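To: handling-tools list
From: Mamta Grewal
Date: Oct 22, 2024
Subject: Re: Anyone running the Juhl hand-held grippers?

> Hi all,
>
> We are looking at buying a hand-held gripper kit for collecting
> demonstrations of kitchen handling, mostly produce and dishes. The two
> quotes I have are from Juhl and from Dolach. The Juhl one is cheaper
> and comes with the software, but the spec sheet says very little about
> the fingers or about how the marker cubes are held on.
>
> Has anyone on the list used the Juhl kit for more than a demo? I would
> like to know about setup time, how it does with round things, and
> whether support answers email. We would want to order before the end
> of the year.
>
> Thanks,
> Pasum purchasing

We have had the Juhl kit on trial and I am writing up notes for our own order anyway, so you may as well have them. I have not used the Dolach one beyond an afternoon at their office, so take any comparison with some salt.

What we asked for was the two-person package. It is priced per operator, not per gripper, and the software license (they call it Zarkora) is tied to the operator count. If you plan to rotate people through, ask them to put in writing that a seat can be handed over. They agreed to that for us by email but it is not in the standard terms.

Setup took most of a morning. The grippers were quick. The slow part was power and charging. Every piece wants its own adapter and the cords supplied are short, so bring power strips and decide where they will go before you start moving tables. Calibration is done once per session and again if a cube gets knocked. The instructions are fine up to the calibration page and then skip a step: you have to close the fingers fully before you press start, or it runs to the end and then rejects the result.

On round things, since you asked. We used a head of greens on a plate, partly because it is the sort of item our customer cares about and partly because it is awkward. The fingers are long and one can go in low at the edge of the vegetable while the other comes in toward the rim of the plate.
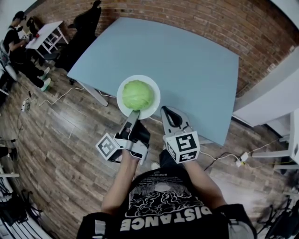
The person using it needs to keep both hands on the tool for this kind of item. One hand is enough for small packets and cups, but with anything heavy at the end of the fingers the wrist gets tired and the path starts to wander, and that shows up in the recordings. Juhl's sales page says single-handed use throughout. I would not plan a work day on that basis. We settled on short sets of 18 takes and then a swap, and the later takes in a set were still usable.

Plates are harder than produce. The finger tips are fine for touching a rim but they do not get under it unless the plate is raised a little or pulled to the edge of the table first. If your task list includes picking up flat plates from the middle of a table, raise it with them before you order. They told me a thinner tip is planned for December. I have no drawing of it and would not count on it.

The numbers, for what they are worth. We recorded 2196 takes over the trial. Up to 200 in a day was possible once people knew the routine, though most days came in well under that. Rejected takes were mostly operator error early on (starting to move before the tone) and later mostly a marker being hidden by an arm or a sleeve. Short sleeves help. So does standing square to the table.

Other points, in the order I would check them if you get a trial unit:

1. Cube mounts. The cubes sit out to the sides and they do get bumped, usually when the tool is put down. On our first unit one mount worked itself a little off angle. Juhl sent a replacement and it has held. Put a mark on the mount with a paint pen so you can tell at a glance if it has moved.

2. Finger pads. They come off for cleaning, and you will need that if you work with food. Rinse and air dry only. I asked for four spare sets and was quoted a price I thought was high, so add them to the main order and argue about it then.

3. Room and table. A plain matte top was better for us than a glossy one. Leave enough clear floor that two operators can work without crossing. Overhead tube lights were no trouble. Check the view from the tool's own camera with the fingers open, from wherever your operator will stand, and see how much of the room it takes in. It is a very wide lens and will record whoever else is in there, so get consent from everyone with a desk in the room, operators or otherwise.

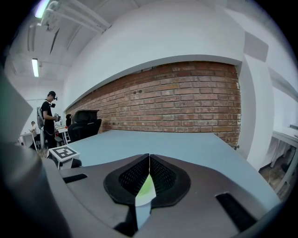
4. File transfer. This is the weakest part of the kit. Zarkora copies takes over the network at the end of a session and gives you no progress bar, only a line saying "syncing." If the connection drops it starts the current take again from the beginning. We ended up copying by cable at lunch and at the end of the day. Ask for the command line copy tool. It exists and it works, but it is not in the download they send to new customers.

5. Export format. The default export leaves out finger opening width. It is a check box on the second tab and it is off when you install. We lost two days of takes for training purposes before someone noticed. They could be exported again from the raw files, but only on the machine they were recorded on.

6. Support. Email is answered the same day or the next, by a person who knows the product. The phone line goes to sales.

As for Dolach, the fingers felt stiffer and the body was lighter in the hand. Their price left out the software, and the rep could not tell me which version would ship. For a short project with your own recording code I might lean that way. For a team that wants to open the cases and start, I would still go with Juhl, spare pads and long extension cords included.

We are going ahead with a second two-person package from Juhl. The open items on our side are the seat transfer wording and whether the thin tips can be added later without paying for a new calibration file. I will post the answer to the second one if I get it in writing.

If you want the calibration steps as we run them, with the missing step put back in, write to me off list and I will send the text file.

Mamta Grewal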